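Paid Reviewers Wanted: Handling Rules for Kitchen Robot Arms

Jelteteck is looking for 14 people to take part in a paid review of the Bustatico handling rules. The rules cover how a robot arm should behave when it works at a kitchen counter: how close it may come to dishes and glassware, how it should approach food, when it has to stop, and what gets written down when something is knocked over. The current draft was put together with Kandasamy, who will also run the scoring sessions.

We have a draft that engineers can follow. We need to know if it makes sense to people who cook, clean, serve, inspect or teach for a living, and if it leaves out things they would consider obvious.

What you will do

The review lasts 7 weeks and starts in March. Each reviewer scores 600 short clips of simulated kitchen work against the draft rules. A clip shows one attempt at one task. For each clip you mark which rules apply, whether each one was followed, and how sure you are. There is a comment box, and we read the comments.

You will work from home on your own computer. Expect to spend one or two evenings a week on it, more at the beginning while you are learning the form. There are also two group calls, both at 6 p.m. Eastern. The first goes over the form. The second comes near the end and deals with the clips that reviewers scored differently.

Please don't compare scores with other reviewers before the second call. Disagreement is useful to us and we would like to see it.

What the rules cover

The draft has 29 rules. They are written in plain sentences and fit on four printed pages. You will get the full text when you are accepted. The main sections are:

Approach. The arm should come down on an item from a direction that keeps the gripper clear of its neighbors. Leaves, stems and utensil handles count as neighbors.

Speed near breakables. A lower limit applies within a hand's width of glass or ceramic, even when the glass is not the target.

Food contact. Cooked food, raw food and whole game are treated separately. A gripper that has touched raw food or game may not touch a clean dish until the run is stopped and a cleaning step is logged.

Reaching past the counter. An open gripper may wait over the floor. A gripper that is holding something may not, unless the task calls for it.

Blocked view. If the target is hidden by another object in every camera view, the arm should hold still and report it. Partly hidden targets are harder, and this is the section where our own staff disagree most.

Stopping and reporting. Any dropped, tipped or pushed item ends the run. The report says what moved. It does not guess at the cause.

The clips

All clips come from Iltska, our simulated kitchen. Counter items change from clip to clip, and views come from beside the counter as well as from close in at the gripper.
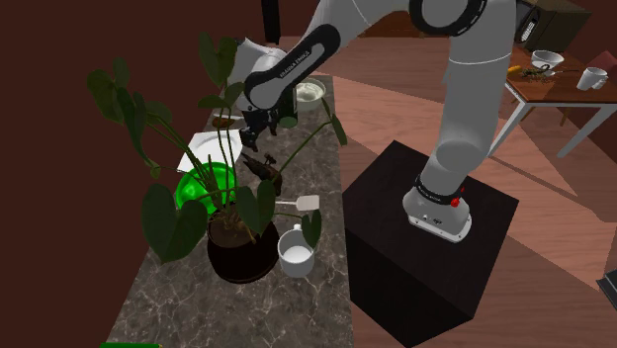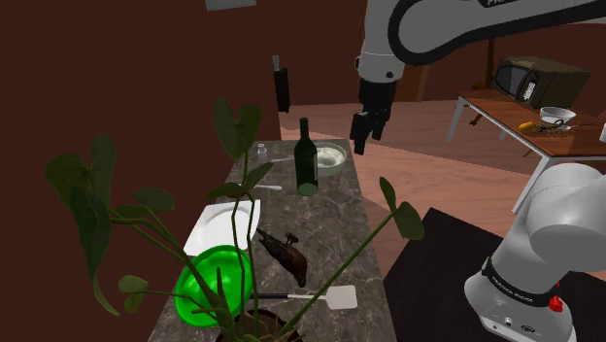
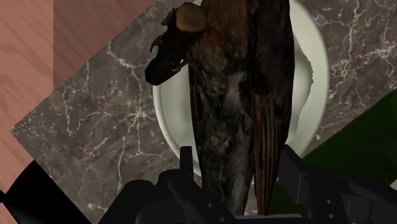

Who should apply

You do not need a technical background. We would especially like to hear from:

- line cooks, caterers and kitchen managers
- food safety inspectors and trainers
- home care workers who prepare meals for clients
- people who write or check workplace safety procedures
- robot operators and technicians, up to four places

You must be 18 or older, live in the United States, and read English comfortably. You need a screen at least the size of a small laptop's. Phones and small tablets do not work with the scoring form - the close views lose too much detail.

Some clips include whole birds with feathers, and others include roasted meat. If you would prefer not to look at these, say so on your application and we will leave them out of your set. It has no effect on your chances or your pay.

You can't take part if you work for Jelteteck or Kandasamy, or if you helped write an earlier version of the rules.

Pay

Reviewers are paid a flat fee in two parts, the first when half the clips are scored and the second after the final call. The amount is stated in the agreement we send with your offer, and you can turn it down at that point. If you leave partway through, you are paid for the clips you finished. Pay does not depend on how you score.

You will be engaged as an independent contractor and will need to fill out a tax form.

Privacy and credit

Your scores are stored under a number. Kandasamy sees the number and your general line of work, and does not see your name. When the revised rules are published we list reviewers who want to be listed. Tell us either way on the form.

You may talk about having taken part. Please do not share clips or the draft text until the revised version is out.

How to apply

Use the application form on the Jelteteck careers page and choose "Bustatico review" from the menu. We ask for:

- your line of work and how long you have done it
- a paragraph on a kitchen or workplace rule you think is badly written, and how you would fix it
- the time zone you live in
- any clips you want left out

No resume is needed. The paragraph matters most to us, and it can be short.

We read applications as they come in and send a short practice set to people we are considering. The practice set takes less than an hour and is paid whether or not you are chosen. Applications close when all places are filled, and the form will say so at the top.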